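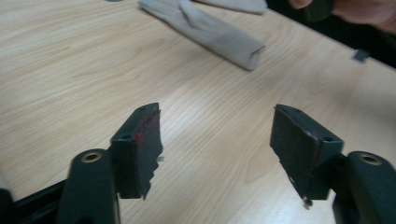

Blog > Screens > Conventions and Other Bad Ideas

I have now been to the Kolthorpe Fantasy & Film Weekend three years running, which I think makes me a regular, or at least someone who knows which bathroom has the working hand dryer.

The big draw this time was the Bindurar panel. If you haven't been following along, Bindurar is the TV version of the comic about a city built inside a sleeping giant, and it has been "in production" for so long that the kid cast as the young prince now has a beard. He was on stage with it. It's a good beard.

I went with Mohsin Satti, who has read all 61 issues and will tell you which ones you can skip (none, apparently). We got in line early with a bag of pretzels and felt very smug until we turned the corner and saw the rest of the line. The main hall seats 500. I'd guess the fire marshal was having a long day.

The panel itself was fine. Zarmeena Naqvi, who is running the show, had clearly been told she could say nothing and said it very charmingly. Will the giant wake up in season one? She smiled. Is the Glass Market in it? She drank some water. A man in full moth armor asked a question that was mostly a summary of his own screenplay, and she thanked him for it, wings and all.

Then they ran the footage. I had my arms folded, ready to be let down, and about a minute in there's a shot where the whole street lifts and drops, very slowly, and you realize the giant is breathing. No music, just crockery rattling. Mohsin grabbed my sleeve. I'm still a little annoyed at how much I liked it.
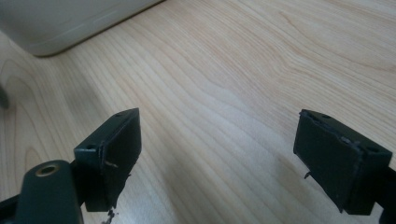 My complaint is the dialogue. In the comic people talk like tired neighbors, and in the clip they talk like they're announcing trains. Chak-lun Lo plays the lamplighter and he does what he can, but there's only so much a person can do with "The deep remembers, Captain." Somebody let the lamplighter be funny again. He was funny on page one!

Ya-wen Wei, who drew the first 2 volumes, was over in the artists' alley at the same time as the panel, with almost no line. I bought a print of the rib bridges and asked if she'd seen the footage yet. She said she was waiting for it to come out like everybody else. Then she drew a tiny snail on the back of my print and charged me nothing for the snail.

The show is supposed to land in December. Mohsin has already picked a snack menu for it. I've said I'll come over for the first episode and see how I feel, and he has put me down for dip.

Recent posts
Otonia Season 3: Too Many Wizards
I Rewatched Zaidi and the Night Train So You Can Too
What I Paid for Parking at Kolthorpe (A Horror Story)
Moth Armor, Ranked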